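Ticket 291 – Gripper closes too hard during hand-guided demos
Opened by: Gisela Durán
Site: Sanddale
Status: Waiting on requester

Good morning, and thank you all for being so patient with me this month. I'm teaching the arm to pick up an ice cream sleeve and stand it in the Rerard rack, leading it through by hand. My first 20 demos went in without a hitch. Now the fingers squeeze well past where I let go of the trigger, and on playback they do the same again. The red tartan shortbread sleeve is the one I had in the gripper for this run, point down, and the paper is creased all through the lower half.

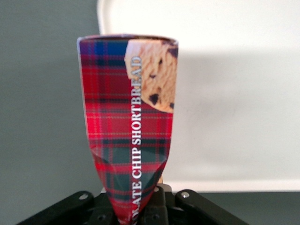 Reply from Fidel Mansilla, 10:40 a.m.

Hi Gisela, lovely to hear from you, and sorry about the sleeves! I went through your log and the close command peaks at 1,140, where the limit for paper should be 1,000. My guess is that the Ibarra update put the trigger scaling back to its default – it did that to us at Brurklow too. Could you please:

1. Open the teach settings and set the close limit to 1,000.
2. Recalibrate the trigger with the fingers empty.
3. Record one fresh demo and send me the log before you do any more.

Please keep your first 20, they look fine to me.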